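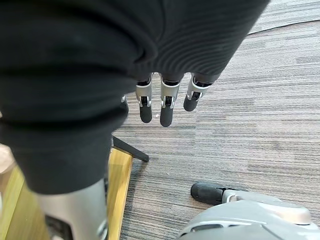 Tissu presque noir, à fines côtes horizontales.

Éloge du vêtement qu'on garde

par Samina Bugti
13/11/2025

Imprimer | Envoyer par e-mail

Ma mère possédait un gilet noir que nous avons toujours connu vieux. Il était déjà vieux quand je suis entrée à l'école, il l'était encore quand j'ai passé mon bac, et il pendait à la patère de la cuisine entre le torchon et le calendrier des postes, comme s'il avait été livré avec l'appartement. Elle l'enfilait pour éplucher les légumes, pour descendre la poubelle, pour répondre au téléphone quand ma tante appelait (ma tante appelait longtemps). Les coudes avaient été repris tant de fois qu'il y avait là, je crois, plus de reprise que de tricot.

Je pense beaucoup à ce gilet depuis qu'en janvier j'ai vidé mes placards. J'avais décidé d'être raisonnable, de faire des tas, de donner, enfin tout ce qu'on promet de faire quand les fêtes sont passées et que la penderie ne ferme plus. Et j'ai trouvé tout au fond un pull de la marque Bruduvham acheté en solde, avec son étiquette, jamais porté. Je ne me souvenais ni du magasin, ni du jour, ni de la femme que j'étais en pensant avoir besoin de ce vert-là. J'en ai eu un peu honte, et puis l'envie d'écrire ce qui suit.

Je voudrais défendre l'idée, assez peu excitante j'en conviens, qu'un vêtement commence à valoir quelque chose au moment où il cesse d'être neuf. Neuf, il appartient encore à la boutique. Il gratte, il se tient trop droit, on fait attention en mangeant des tomates. Il faut une bonne année, parfois deux, pour qu'une veste prenne le pli de nos épaules, et c'est justement à ce moment qu'on nous propose de la remplacer !

On me répondra que c'est un discours de gens à l'aise, que tout le monde ne peut pas s'offrir le manteau qui dure. L'objection est sérieuse et je ne veux pas passer dessus en courant. J'ai élevé mes enfants avec des anoraks de supermarché et je ne ferai la leçon à personne. Mais le gilet de ma mère n'était pas un beau gilet, il venait du marché. S'il a duré, c'est qu'elle savait rattraper une maille, coudre un bouton à quatre trous sans que le fil s'use, laver à l'eau tiède et faire sécher à plat sur une serviette, dans la baignoire, ce qui nous obligeait tous à nous laver au lavabo ce jour-là. On ne lui avait pas vendu ce savoir. Elle le tenait de sa mère, et moi, je l'avoue, je l'ai laissé filer.

Je l'ai rattrapé tard, grâce à mon voisin du dessous, Svend Brøndum, ancien tailleur de marine, qui tient avec deux amies un petit atelier de retouche appelé Runosska. J'y suis allée la première fois pour un ourlet. Il a retourné mon manteau sur la table, il a passé le pouce le long de la doublure sans rien dire, et j'ai eu l'impression d'être chez le médecin. Puis il m'a montré un point, un seul, que j'ai refait toute la soirée chez moi sur un vieux drap, de travers, en écoutant la radio. Je suis revenue la semaine suivante. Je reviens encore.

Une retouche chez lui coûte rarement plus que le pull que j'avais oublié, et c'est bien là que le bât blesse : pour beaucoup de gens, réparer revient aussi cher que racheter. Je trouve que c'est à nos communes de s'en mêler. On subventionne les piscines et les chorales, et j'en suis ravie, je chante alto. Pourquoi ne pas prêter une salle et une machine à coudre, un soir par semaine, à ceux qui veulent apprendre ? Et qu'on remette l'aiguille à l'école, pour les garçons autant que pour les filles, entre la flûte à bec et le badminton. Mon petit-fils sait monter une vidéo en un quart d'heure mais m'apporte son jean dès qu'un bouton menace.

Je ne demande pas qu'on se prive de tout. J'aime la couleur, j'aime les vitrines, et j'ai craqué au printemps pour une écharpe que je ne regrette pas une seconde. Je demande seulement qu'on s'attache un peu, qu'on garde la boîte à boutons, qu'on accepte une pièce qui se voit au genou.

Le pull vert, finalement, je l'ai donné à ma belle-sœur, à qui il va très bien. Quant au gilet, c'est ma sœur qui en a hérité. Elle m'a téléphoné dimanche dernier pour me dire que le coude gauche avait encore lâché, et je lui ai dit de me l'apporter.

Rechercher sur le site Mots-clés OK

Nous contacter | © Samina Bugti, tous droits réservés | Haut de page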